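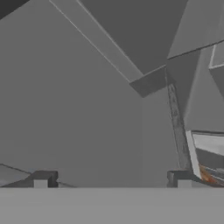
Home Exterior › Paint & Coatings

Thread: One gray for the whole garage, or two?

marlpit_road
We have a detached garage with cement block walls, built long before we bought the place. The previous owner painted it white and it has been peeling on the south side for years. I plan to strip the loose stuff and repaint in August while I have a week off. My wife wants a medium gray on the walls. I'm fine with that. The question is the trim and the door. I say paint everything the same gray and be done. She says the trim has to be lighter or the building will look like a bunker.

The paint I've been looking at is Nurkero masonry, the flat one. The store quoted me 362 dollars for what I need including primer. Has anyone used it on block?

tallow77
Used Nurkero flat on my foundation. Went on fine, covered in two coats. It does show scuffs. Where the kids lean their bikes there are black marks that don't scrub off, they just turn into shiny spots. If your garage gets any traffic on the sides, get the satin.

Your wife is right about the trim.

bent_hinge
Disagree on satin. Satin on block shows every lump and patch. Flat hides it. You can touch up flat with a brush and not see it from 10 feet away. Try that with satin and you get a square that catches the light every evening.

On the trim I'd go one color. Small buildings look bigger that way.

tallow77
You can touch up flat if you kept the same can. Three years later from a new can you will see it.

marlpit_road
The block is pretty rough, so flat makes sense to me. I can keep a sealed quart for touch-ups. Traffic on the sides is just me and the mower.

pilot_light_out
Before anybody picks a finish, why is it peeling? You said south side only. If it's moisture coming through the block, the new paint will come off too and you'll be out the 362. Tape a square of plastic to the inside of the wall, seal all four edges and leave it two days. If there's water behind the plastic, the wall is wet. If the water is on the room side, it's just humid in there.

marlpit_road
Good point. I'll do that tonight. There's a flower bed against that wall and it's higher than the slab inside by a few inches. I never thought about it.

pilot_light_out
That's most likely your problem then. Pull the dirt back before you buy anything.

gravel_and_lime
I'd say the same. We had a bed against our garage at the old house in Pudorov and that wall never stayed painted. Dug it out, put down gravel, let it dry all summer, painted the next spring. It was still good when we sold.

For the color, buy sample pots and paint big pieces. The little cards are useless for gray. I picked a "neutral" from a card and it came out lavender on the north side. I mean clearly lavender, the mail carrier mentioned it.

bent_hinge
All grays do that. On the north side they go blue or purple, on the south side they go beige. Pick one with a bit of brown in it and it evens out.

kettle_moraine
I paint for a living. A few things:

1. Scrape, wash, let it dry. A wire brush in a drill is fine on block. If the white is old enough to be lead paint, test it first and don't dry sand or wire brush it.
2. Patch the joints before you prime. A cheap cement patch works. Give it the full cure time on the bag.
3. Use a block filler if it's really open. A regular primer just sits in the holes.
4. Roller with a thick nap, and back-brush it. Spraying is quicker but without back-rolling you get pinholes.

Flat or satin is a matter of taste at that point. I've done plenty of both. I don't use Nurkero myself, I buy Zusik because the supply house here carries it and I get a discount. I couldn't tell you one is better.

tallow77
Zusik is nearly double the price without a contractor account. Not worth it for a garage.

kettle_moraine
Depends how often you want to do it over. But yes, prep matters more than the can.

marlpit_road
Update. Plastic came off this morning, water behind it on the south wall, dry behind it on the other three. So it's the flower bed. Dug out half on Sunday and found the block below the dirt line is not sealed at all. The rest comes out this week.

I also bought a lead test kit. Negative, I did it in four places.

pilot_light_out
There you go. Don't rush the painting now. Test the wall again in a few weeks.

gravel_and_lime
Check the downspout on that corner too while you have the shovel out.

marlpit_road
It dumps right next to the bed. I'll put an extension on it.

We did the sample pots on three sides. Picked one called Kiss, terrible name, but it's a plain medium gray that stays gray all day. Trim will be two shades lighter – I lost that one. Door stays as it is for now.

bent_hinge
Still think one color would look better. Good choice on the flat though.

marlpit_road
You can come and tell her. If the wall isn't dry by August I'll do the other three sides and leave the south for spring.

Contact the moderators | Forum rules | © Zusik-free Home Exterior Boards | Back to top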